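From: Tülin Yurt
To: workshop-automation list
Subject: Re: Nanine gripper kit, worth it for panel handling?

On Monday Hiếu Phùng wrote:

> We're a small joinery in Brustcombe and we've been quoted on the
> Nanine gripper kit from Nerkari. The brochure has it holding the end
> of a tabletop while one person works the other end. Has anyone on the
> list tried it with large flat pieces? I don't need the vision side,
> just want to know if the jaws and the wrist are up to it. Also
> whether the trial period is any good.
>
> Hiếu

Hiếu,

We've had the kit on trial since January, so I can answer most of that. Ours was quoted at $2838 with the wrist camera and both sets of pads. Without the camera it came down by $972, but Nerkari won't retrofit it later, so ask before you drop it from the order.

The kit is a two-finger parallel gripper on a black mounting plate, with link-bar fingers and flat rectangular pads. What matters for panels is how you bring the piece to the jaws. We've settled on one person holding the panel by its edge close to the fingers.

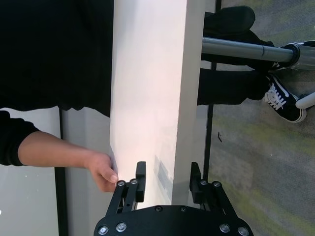 Keep your own fingers well back from the pads before you give the close command. The manual suggests a delay of 2 seconds and we found that too short, so we changed it to a foot pedal. The pedal isn't in the kit. We got ours from Ngubane and it wired straight into the spare input on the controller.

The opening is the main limit. The jaws will take the edge of a board, but forget about gripping across the width of anything like a tabletop. You're relying on a pinch at the edge, and a wide panel has a lot of leverage on that. 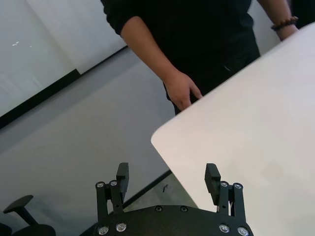
I'd treat it as a steadying hand and keep the weight on a bench or trestle. Nurhan Sarıgül does our risk assessments and she won't sign off on the gripper carrying a panel by itself. Check the payload on your own arm too, as the kit's weight comes off that figure.

Setup took most of a morning. The slow part was the approach angle, as a rounded corner gives the pads less to close on than a straight edge.

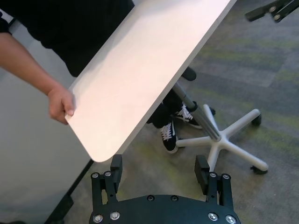 Mark the grip point in pencil and bring the panel in at the same height every time. The software saves positions by name, but it doesn't warn you if you overwrite one. We lost an afternoon's work that way.

The trial is 30 days and you pay return freight. Hatice Kaplan at Nerkari extended ours when I asked, so it's worth an email. Support is by phone until 4 pm and they do pick up.

We haven't decided whether to keep it. If your panels are mostly the same size I'd say get the trial. If every job is different you'll spend more time teaching positions than you save.

I can send you our pedal wiring if you want it.

Tülin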